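Notebook, 25th May
Candy wrappers, second round

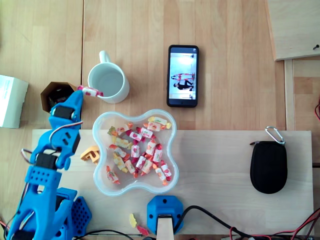

Xuân Đặng wants the twist-end wrap kept for the Comell fruit chews and I am still not sold. The argument is that people like a twist and that it opens without scissors. Fine, but a twist also lets air in at both ends, and our first lot went tacky on the shelf in 9 days. The sheet from Ferraro says the film is good for much longer than that. I'd like to know what room they tested it in, because it wasn't ours. What I will grant is the print. With the chews piled in the clear bowl, the fruit on the white wrappers reads well from a standing height, and the yellow and orange ones are easy to find. Red and pink I'm less sure of, they run together when the pieces overlap.

Bowl: the four-lobed one with the bluish rim. Annunziata Bassi picked it for the counter. It looks nice. It also has no lid, so whatever we learn from candy sitting in it applies to candy sitting in an open bowl and to nothing else. I said this last time and it didn't make it into the write-up.

To do, before anyone calls the film a success:
- weigh 5 pieces from lot 933 now, and the same ones next week, numbered on the twist in pen
- 2 more in a closed jar, same shelf
- ask Ferraro for the humidity they used, in writing
- get a heat-sealed sample from Manis even if Xuân groans

Taste check is worth little until then. Annunziata says the orange is better than in the first round. I had one and couldn't tell. We'd both read the label first, so do it again blind, with someone else unwrapping.

Pen smears on this film. Try the fine marker from the drawer.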